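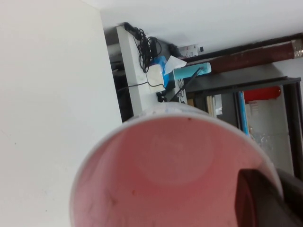

Pappbecher am Greiferfinger, aufgenommen von der kleinen Kamera am Handgelenk.

Häufige Fragen zu unserer Becherzelle in Wonberg

Welche Becher nehmt ihr zum Einrichten?
Große Einwegbecher aus Pappe. Ich hab eine Kiste mit 52 Stück im Regal, die reicht mir meistens bis zum nächsten Wartungstermin. Ein kleiner Fleck innen stört mich nicht, ein eingedrückter Rand schon – der fliegt raus!

Wie stellst du die Greifkraft ein?
Ganz langsam von unten. Ich fange bei Stufe 2 an und gehe erst höher, wenn der Becher beim Anheben rutscht. Bei 10 ist Schluss, da knickt jede Pappwand ein (hab ich natürlich ausprobiert).

Wie oft putzt du die Finger?
Jeden Freitag, mit einem fusselfreien Tuch und etwas Isopropanol. Nach 900 Griffen schaue ich zusätzlich, ob die Innenflächen Riefen haben. Ersatzfinger bestelle ich bei Holloway.

Das Kamerabild ist am Becherrand unscharf. Kaputt?
Nein, der Rand ist einfach sehr nah dran. Bitte nicht am Fokus drehen! Wird das ganze Bild milchig, erst mal die Linse abwischen.

Muss ich nach dem Fingertausch neu kalibrieren?
Ja, immer. In Ferine gibt es dafür den Menüpunkt „Greifer nullen“. Finger ganz auf, bestätigen, ganz zu, bestätigen, danach einen Testbecher greifen. Klemmt es dabei, schreibt mir über das Formular und nennt die Fehlernummer.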